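Ploleck Felt Rug Pad

Vuorinen Floor Goods
Home / Rugs and Pads / Rug Pads / Ploleck

In stock. Ships rolled, felt side out.

The Ploleck is a two-layer rug pad for hard floors. The top layer is pressed felt and the bottom layer is natural rubber. The two are bonded with heat, with no glue in between. It is 7 mm thick, which suits most flat-weave and medium-pile area rugs. If your rug sits in the path of a door, measure the gap under the door first and allow for the rug and the pad together.

We cut the pad at our shop in Flarnidton. There are 12 stock sizes, and each is already trimmed to sit one inch inside the rug on every side. Order by the size of your rug and we do the subtraction. If you want a pad that runs right to the edge, choose Custom and enter the exact measurements.

Details
Top layer: pressed felt, recycled fiber, brown-gray mix
Bottom layer: natural rubber, waffle pattern
Thickness: 7 mm
Shapes: rectangle, round, oval, runner
Custom cuts: up to 300 inches long
Seams: none on stock sizes; wide custom pads may come in two pieces with seam tape included

Color varies from batch to batch. The felt is made from mixed fiber and we do not dye it.

Where to use it
Sealed hardwood, engineered wood, tile, stone and finished concrete. For vinyl plank or sheet vinyl, check with the maker of the floor before you order. Some vinyl can discolor under rubber, and the mark does not come out. We sell an all-felt version for those floors. It will not hold a small rug in place, but it works well under a large one with furniture on it.

The Ploleck is not meant for use over carpet. It should not go in bathrooms, on porches or anywhere it will get wet on a regular basis.

Laying the pad
Sweep and mop the floor and let it dry all the way. Dust is the usual cause when a pad slips. Unroll the pad with the rubber side down and leave it flat overnight if the ends curl. Lay the rug on top, then smooth it from the middle out. On a long runner, work from one end — it is much easier with a second person holding the far side.

To trim the pad, turn it over and cut from the rubber side with sharp household scissors or a utility knife. Put scrap cardboard under the blade.

Care
Lift the pad twice a year and vacuum both sides. Spills can be blotted with a damp cloth and mild soap. Hang the pad to dry before you put it back. Do not machine wash it, and keep it out of direct sun when it is not under a rug.

A new pad has a light rubber smell that fades after a few days of airing.

Shipping and returns
Stock sizes leave the shop in two business days. Custom cuts take a week. Stock pads can be returned within 30 days if they have not been trimmed. Custom cuts are final sale — please measure twice.
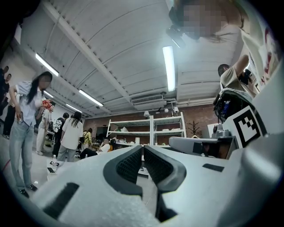 Flarnidton, in March.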